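6/11/18

# Kurside Opens Model Casting for Fall Knitwear Show
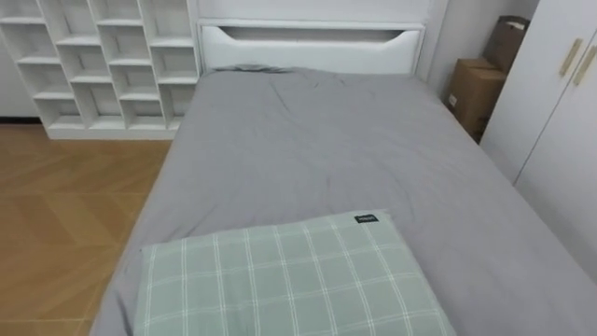

Kurside, the knitwear label, will hold an open casting for its fall runway show at the Laro building. The label is looking for 14 models, men and women, and will consider people with no agency and no past runway work.

The show will present the Hekov collection, a line of heavy sweaters, long cardigans and wool coats. Most of the pieces are cut in one loose shape and will be worn by both men and women on the runway. Kurside last held an open casting in February, when it hired for its catalog only.

Applicants must be at least 17. Anyone under 18 needs a signed form from a parent or guardian, which can be picked up at the front desk. There is no upper age limit and no height requirement. Samples come in four sizes, and fittings will be done on site for anyone called back.

Each model chosen for the show will be paid $1,000. The fee covers one fitting, one rehearsal and the show itself. Models who are also booked for the lookbook will get a further $300 for the half-day shoot. Travel is not paid, but meals will be provided on the rehearsal and show days.

Applicants should wear plain, close-fitting clothes in a dark color and bring flat shoes. Heels are not used in the show. Please come without makeup, and tie long hair back. A portfolio is welcome but not required. Two recent snapshots, one of the face and one full length, are enough. Prints will not be returned.

Callbacks will be made by phone within a week of the casting. Kurside cannot reply to people who are not called back.

The show is being staged with Nwankwo, the production company that handled lighting and music for the label's last two presentations. Nwankwo is hiring dressers separately and asks that dressers not come to the casting.

Casting times and the parent form are posted at the Laro front desk. Press who wish to attend the show should write to the Kurside press office. Seating is limited, and photographers need a separate pass.

**About Kurside**

Kurside makes knitwear and wool outerwear for men and women. Its clothes are sold in its own store and by mail order.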